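Community > Zoltusville > News

Old computers find new desks in Zoltusville

If you have been wondering what became of the desktop computer you dropped off at the Phelan Hall back in the spring, there is a fair chance it has already been taken apart, tidied up and sent on to somebody who will be glad to have it. The repair bench at the hall has been open since February, and by the end of November it had passed 156 machines along to families, students and a couple of very happy retirees.

Nyokabi Were got the bench going with six friends and a borrowed set of screwdrivers, and she still spends most of her evenings there. The first job with any donated computer is to get the side panel off and see to the hard drive, so that the last owner's photos and letters don't travel along with it. Drives are wiped or swapped before anything else is touched – that has been the rule from the first night, and it applies to every machine that comes through the door.

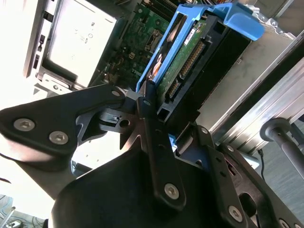

Cases with slide-out drive trays are a favorite at the bench, as you might imagine. "You squeeze, you pull, and you're done," said Rhydian Watkins, who came in to donate one computer last summer and has been coming back ever since. "The older ones, with the four little screws down the back where your fingers won't go, those are the ones that make me late for supper."

The next big batch is headed for the library in Sturau, which has asked for 37 desktops for its new study room and would dearly love to have them before the winter term starts. Most are ready to go, but the bench is still short of keyboards, power cords and memory, so please do have a look in that closet of yours!

Donations are welcome at the side door from 4 p.m. to 8 p.m. on open evenings, and there is always a pot of coffee on for anyone who would like to stay and learn.

Recent news
Sturau library study room gets its shelves
Bake sale raises money for the Mitberg footbridge
Winter coat swap returns to Phelan Hall

Contact us | Copyright Zoltusville Community News | Back to top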